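Equipment Review: Flullov Square Work Mat, Dark Green
Urkham Textile Care Workshop
Reviewed by Augustina Yakubu; approved by Mansa Kyei
2020-04-05

Purpose of Review

The Workshop purchased two Flullov mats in February for use at its garment folding stations. Staff had previously folded directly on the floor or on cotton sheeting, and both surfaces shifted under the work. This review records our findings on the mat in regular use and gives a recommendation for the Cororcombe site, which has asked whether it should place an order.

Surface and Color

The mat is a plain dark green with no printed guide lines. Staff who were trained on lined boards asked for lines during the first days of use, and the request was withdrawn by most of them once they had learned to work from the edges. On a white floor the mat is easy to find and its borders are clear.

Garments stand out well against the green. Black and navy items were the least distinct of those we tried, though no one reported difficulty in locating a hem or a sleeve. The surface holds knit fabric in place while it is being smoothed and releases it without pulling. Lint does collect on it and should be removed with a damp cloth at the end of each shift.

Size

An adult T-shirt can be laid flat on one half of the mat, which leaves the other half open for the folded item. Hooded sweatshirts need the full width. Bed linen is outside the range of this product and should be folded on a table.
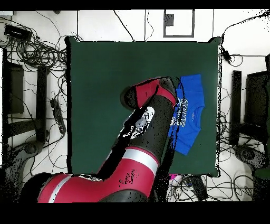
Placement and Floor Space

The mat takes up more of the floor than the catalog suggests, and stations with stands, cords, or power strips nearby should be measured before ordering. Cords must be kept off the mat at all times. A cord left beneath it produces a ridge that shows in the finished fold.

Durability

Almost 97 garments per day were folded on each mat during the busiest period. No tears or loose edges were found. One corner of the second mat began to curl after it had been stored upright, and it lay flat again after 15 hours under weight. The Dogbe mat that we used for comparison did not curl, but it slid on smooth flooring.

Rating and Recommendation

The Workshop rates the Flullov mat as suitable for shirts and light knitwear. Cororcombe is advised to order three and to store them flat.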